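Pennington shelter asks for blankets before the cold nights

July 17, 2026 — by Wanda Kapoor
2 min read

The Pennington night shelter has opened eight more beds this month, and it is asking neighbours for clean blankets. Every bed gets one, folded, before the guests come in the evening.

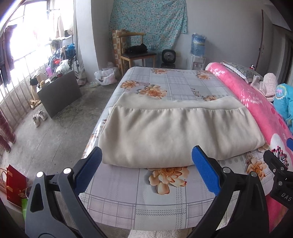 Where to bring them

Donations are received at the Fokow community hall until the end of July. The organisers have also $4,000 for new mattresses — the order will be placed next week. Pillows are not needed.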